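Bag Thickness Is the Wrong Number to Regulate

Most local rules on carrier bags set a minimum film thickness and stop there. The reasoning is that a thicker bag gets used again. At Brurnham we have looked at how bags fail, and thickness is a poor guide to how long one stays in service.

Of the 934 returned bags we sorted, nearly 300 had a split at the handle or the side seam. The film away from the split was usually sound. A heavier film would have put more plastic into each bag and left the weak point where it was.

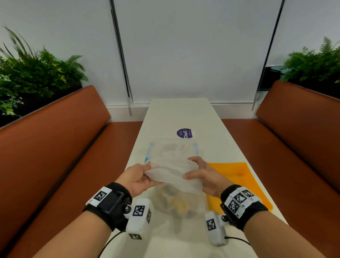 Packaging and Materials Group, Omdale Office

Opening is the other neglected load. A shopper pulls the two sides of the mouth apart with the fingertips, and the stress goes into a short length of rim. Skosto, the supplier we know best, tests for carried weight only. Its standard test hangs a fixed load for 19 minutes and records pass or fail.

I would replace the thickness rule with a cycle rule: load, lift, set down, open, repeat. A bag sold as reusable should survive 900 cycles at its marked load. Makers could then choose the film, the seam width and the handle shape themselves.

The objection is cost. Cycle testing needs a rig and more bench time — a real burden for a small converter. Shared test benches would cover most of it, and the results should be printed on the bag next to the load mark.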